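Fine thread is the best workout I know for a homebuilt gripper arm, and so much fun! A few things that have helped in our shared workshop in Foltedstead:

- Run thread moves at 20 percent speed until the path is boring.
- Back off the grip force before you blame the jaws. I went down 4 steps on the Vuler board and the fraying stopped.
- Wipe the jaw faces often — lint builds up fast.
- Use a thread color you can pick out on camera. Dark blue-black knots read beautifully on pink, and the thick bright green one is even easier to find.
- Keep slack out of the joints. Re-tension the cables after 4,000 cycles.

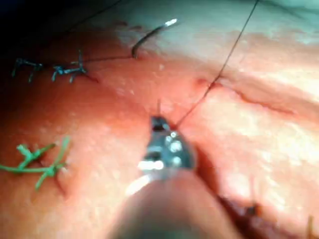
**Filed under: Grippers & Fine Work**

With a curved needle, turn the wrist and let the arc do the work. Pulling straight tears the hole wider. Next up is a softer spring from Tolteo, which I can't wait to try.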